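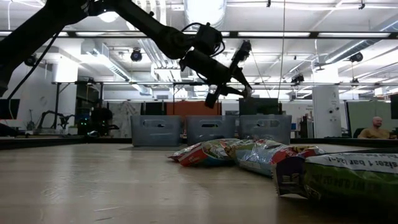

ileana_bogdan
March 6, 2018
OK so I've been asked to rewrite the cell rules at Stolcombe and I'm stuck on one of them. Our old sheet says no person within reach while the arm is powered, period. Fine for the big welders, kind of silly for a pick-and-place table where the stock is four snack packages lined up in front of three plastic bins and you need to reset it 66 times a day. Do you all cut power for every reset, or is a hold mode enough?

cirkari_tech
Cut power. Every time. I don't care if it's candy or car doors, the arm weighs the same!

Yogesh Nigam
Gotta disagree a bit. We did full power-down at Modatstead for 9 months and people started skipping it by lunch. Now it's a protective stop, the hand goes in, the hand comes out, and whoever reached in is the one who restarts. Our sheet also says loose items stay between the arms and the bins, never by the rails.
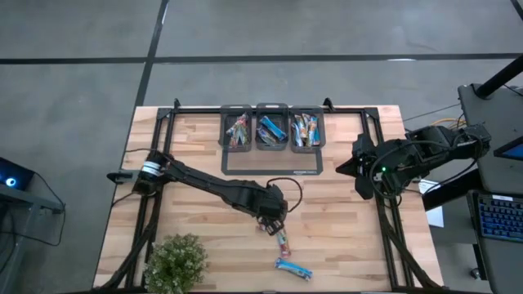

Two arms, three bins, loose snacks on the wood

cirkari_tech
And with two arms? Stopping one of them does nothing for you if the other is live.

Yogesh Nigam
One stop for both, yes. Should've said that. Separate stops on a shared table would be a hard no from me too.

joshi77
Did you do a risk assessment for the hold mode, or just decide? Ours ran to more than 560 lines and the auditor still sent it back – mostly over cables in the walkway, of all things.

ileana_bogdan
Ugh, I hadn't even gotten to cables. Going with one shared stop for now, and I'll post the draft once our safety lead has marked it up.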